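1月 作業ノート(衣類・寝具まわりの片づけ)

午前中はベッドの上の仕分け。Ritsteadの部屋に置いたままの服と小物を、いったん全部シーツの上に出してから分けることにした。黒い服は畳んで手前、白い布ものは後回し。袋類は中身を見てから決める。手袋は青のニトリルを使用。

畳み幅は30cmで試したが、棚の奥行きに対して余る。22cmに変えたら扉が閉まった。ボタンや鋲の付いた服は、金具を上に向けて畳むと隣の生地に引っかからない。前回はこれを逆にして、ニットを一枚だめにしている。 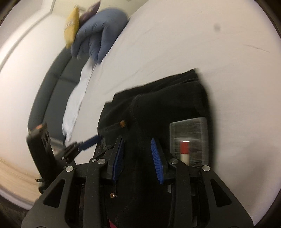 棚の上段は軽いもの、下段は厚手のボトムスとスウェット。混ぜて積むと下のものを抜くときに崩れるので、一山の高さは20cmまでとする。Bozkurtの仕切り板は下段だけに入れた。上段はなしで様子を見る。

小袋はPrirkardの箱へ移す予定だったが、箱の幅が足りず保留。300mm幅のものが倉庫にあったはずなので、次に行くとき確認する。ペンなどの細いものは別の容器にまとめる。

シーツは薄いグレーのままで続行。黒い服の糸くずが目立つため、終わったら粘着ローラーをかけること。替えのシーツはMellidowの棚、左側。

残り:白い布の畳み直し、袋のラベル貼り、床の掃除。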